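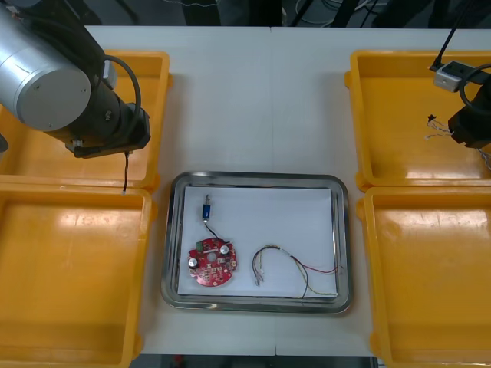

Dastano Sorting Set for the Work Table

The Dastano set is made for persons who sort cables, connectors and small electronic parts by hand. It contains 4 yellow plastic bins and one rectangular tray of stainless steel. The tray goes in the middle and receives the mixed parts, and the bins stand to the left and right of it, two on each side.

The bins are open and shallow, so the hand comes in easily also from the side. The corners are rounded and the rim is thick and rolled, and a wire with thin insulation can be pulled over it without damage. We chose the strong yellow color after many customers asked for it — a black wire or a small dark connector is quickly found on it.

Wires with crimped terminals should be laid in the bin with the terminals in the same direction. They tangle less, and the next person at the table can take them one by one. 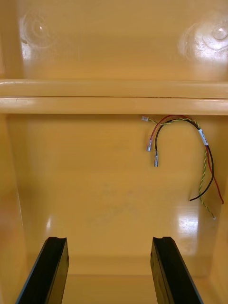 Kamlesh Jaiswal wrote to us that he keeps one bin only for wires with terminals already on, and one for wires which still must be crimped, and that his table has become much calmer since August. He would like to have also a lid. We do not offer a lid at the moment, but we have passed his wish to Flalevlow, where the bins are molded.

The tray has a raised, polished rim with rounded corners. Please put circuit boards flat on the table or in a bin and not in the tray, where the metal can scratch them.

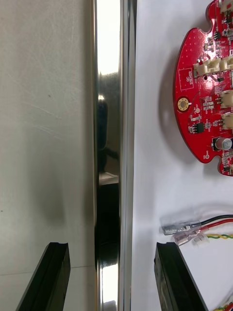

Cleaning

Wipe the bins with a soft cloth and mild soap. Do not use a rough sponge, the glossy surface will lose its shine. The tray can go in the dishwasher.

Ordering

Order number: 749
Content: 4 bins, 1 tray
Single bins are available on request, but the tray is sold only with the set. We have some 168 sets in the Landinov warehouse. For larger quantities please write to Yulan Xue in our sales office, she answers usually before noon.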